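Household Tips from the Olitum Open Day

The Olitum workshop opened its doors to the public on December 8, 2020, and visitors were shown how a robot is taught to tidy a table. Lanying Tang led the demonstration. Several of the habits her team relies on are equally useful at home, and we have set them out for readers who could not attend.

1. Clear the surface first

Put away everything that does not belong to the job. Ms. Tang's team begins each session with a bare tabletop and adds only what is needed. The same practice suits a kitchen counter before baking, or a workbench before a repair.

2. Give small items one open container

A plain plastic bin with handles at both ends is easy to see into and easy to carry. Set it toward the back of the table, within reach, and leave the front free for working. Choose a colour that stands out from the tabletop — white on grey does very well.

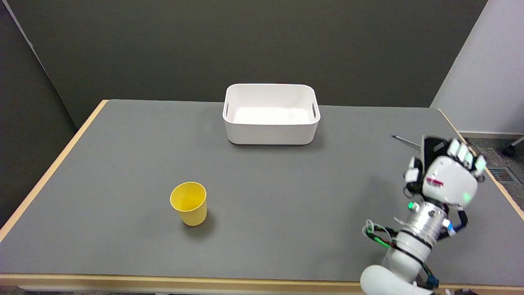

3. Keep cups away from the edge

Arnel Dumlao, who answered questions after the demonstration, advised visitors to stand cups upright and well apart from one another. A cup that tapers toward the base tips more readily than a straight one, particularly when it is full.

4. Tie back loose cords

Appliance cords should be gathered and kept clear of moving parts. Check them every June and replace any that are worn.

5. Return things to the same spot

Mark the position of a bin or tray with a small piece of masking tape on the underside of the shelf edge. Children learn the arrangement quickly.

Attendance for the day was 123. Written questions may be left for Clotilde Leblanc at the front desk.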